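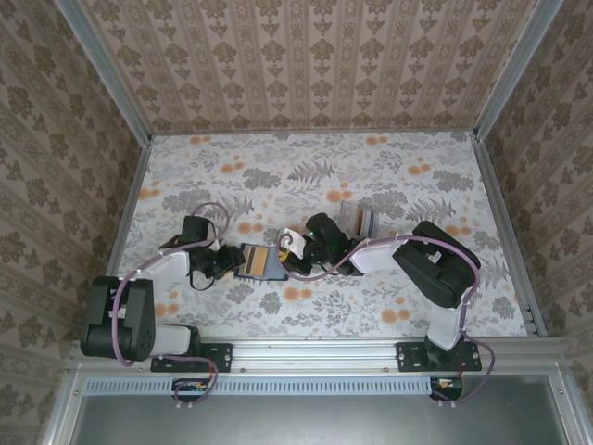 The robotics club at Gimville High meets in the back half of the old drafting room, and since September most of its time has gone to a project the students call Akano. The goal is easy to state. Two arms have to pass a flat card from one gripper to the other without dropping it.

"People hear that and ask what we're doing the rest of the year," said the club's captain, a senior. "Then they try driving it."

The club has 2 arms and one rail. Both arms bolt to the same length of aluminum, so neither can shift without the other. The captain said that was decided early, after the first version had each arm clamped to its own table and the tables crept apart during practice.

"We'd calibrate at three o'clock and by four it was off," she said. "You can't fix that in code. We tried for two weeks."

Flat objects are the hard part. A block can be grabbed from nearly any side. A card lying on a surface gives the fingers almost nothing to close on, and the student who handles the grippers said he went through several fingertip shapes before one got under an edge more often than it missed.

"The cloth helps," he said. "On a bare tabletop the card just slides away from you. Cloth gives a little when you press down."

The work surface is a fern print with orange flowers, and the walls of the enclosure are papered in beige and brown. The team's programmer, a junior, wants the software to find a card against a busy background, and she has asked for a different print before the spring meet at Gevau.

"If it only works on plain white, it doesn't work," she said.

By her log the team has recorded 3158 attempts. She throws out any run where a cable snags, and 132 have gone that way. The purple cables are left with slack at the wrist and shoulder so the joints can turn all the way. The slack catches on things. A cable guide is on the list for next month.

The adviser, who teaches physics, said he mostly orders parts and unlocks the door. He did insist on a written checklist, which is taped up by the light switch. Power off before hands go in. Check the bolts on both mounting plates. Write down what you changed.

"The third one is the one they skip," he said.

At Gevau, teams get one table and ten minutes to set up. Last year the club needed eighteen. The captain said they are practicing that too, with a kitchen timer, and their best time so far is twelve.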